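**Progress report to Omix: Nistuvley door and handle work, simulation phase**
Fri 18 January

This report covers the fault that stopped our handle runs, what we have found so far, and what it does to the schedule. Spending is on plan and is covered in the separate finance sheet.

## Where the work stands

The Nistuvley controller is meant to approach a lever handle, close on it, turn it, and pull or push the door through its swing. All work in this phase is in simulation, using the Buvby house set. Approach and grasp were reported as complete last time. Turning and opening were due to be complete with this report. They are not.

We ran 2408 handle trials before stopping. Of those, 466 ended in what we are calling a force fault: the controller kept increasing its closing command after the fingers had reached the handle, until the simulator's contact limit ended the trial. On hardware, that fault could break a finger or a handle, or hurt a person standing at the door. We stopped the batch and have treated it as a safety matter, although no hardware was involved.

## What went wrong

The controller decides that it has a grip by comparing two numbers, the finger gap and the contact force. If the gap is wider than expected and the force is low, it assumes the fingers are still closing and asks for more. The expected gap is set by a calibration step at the start of each trial, with the fingers open and clear of anything.
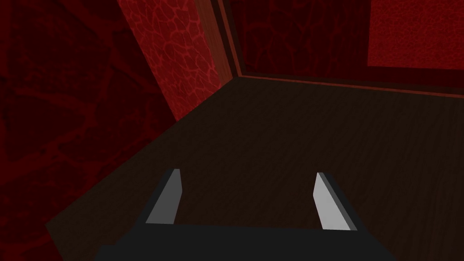
*Gripper open over the tabletop, nothing between the fingers.*

We checked the calibration step first and found that it was reading the gap correctly. The trouble was in the force channel. A filter added in July to smooth out contact noise holds its previous value when two readings arrive in the same control step. When both fingers touch a surface at nearly the same moment, that condition is met, and the controller goes on seeing the old low force for as long as the readings stay paired.

This explains why the fault looked random at first. A crooked approach, with one finger touching early, does not trigger it. A well-centered approach often does, so our better grasps were the ones most likely to fail.

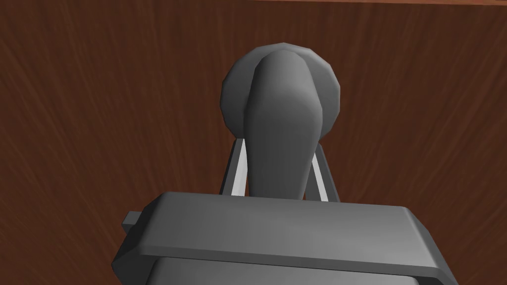 The lever also matters because it tapers. The controller uses one handle width for its expected gap, measured near the narrow end. If it grips higher up, the fingers stop sooner than it expects, and the gap test and the stale force reading then agree on the wrong answer. Either one alone is usually caught by the second check. With both together, that check passes.

We reproduced the fault on demand by replaying five saved trials with the contact timing forced. All five failed in the same way. With the July filter removed, the same five ended in a normal grip.

## Effect on the door trials

Full door trials use the two-arm robot and the same force channel. We paused them on the same day as the handle batch. Before the pause, the base motion had been tested separately with the grippers inactive, and that work still stands.

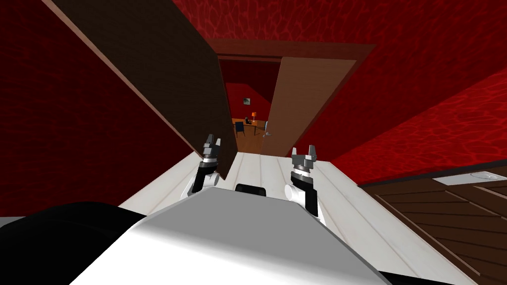
*Two-arm robot in the hallway, facing the open doorway.*

One problem here is ours and has nothing to do with the filter. The stop signal from the handle controller was never connected to the base. In the log of one faulted trial, the arm stopped and the base kept driving for the rest of its move. The requirement you agreed with us says that any force fault stops all motion. We had marked that requirement as met on the strength of an arm-only test, and it should not have been marked. It is now open again in the tracking sheet.

## Corrective work

Done:

- The July filter has been removed from both controllers.
- The closing command now has a hard ceiling that does not depend on the force reading.
- The fault logs have been copied to the shared Omix folder.

In progress or still to do:

- Measure handle width at the planned grip height for each handle in the set, and use that value for the expected gap.
- Repeat the approach trials from below and to the side of the lever, with the fingers fully open at the start. 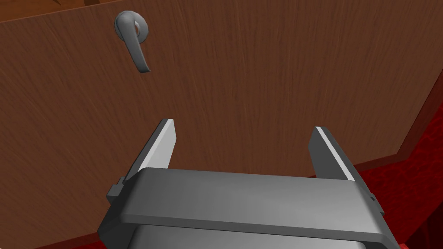
- Connect the force fault to the base stop and test it with the arms and base moving together.
- Rerun the 1885 trials that rely on the old filter and were counted as passes. Until that is done, please do not quote the pass rate from our last report.
- Have Hegedűs review the stop logic before any trial on hardware.

## Schedule and request

The reruns and the base stop work will take five weeks. Turning and opening will be reported complete one reporting period late. We are not asking for more money, as the extra computing time fits within the amount already set aside for simulation.

We do ask Omix to agree in writing that the hardware stage will not start until the Hegedűs review is closed, even if the reruns finish early. The revised milestone table is attached, with the changed rows marked.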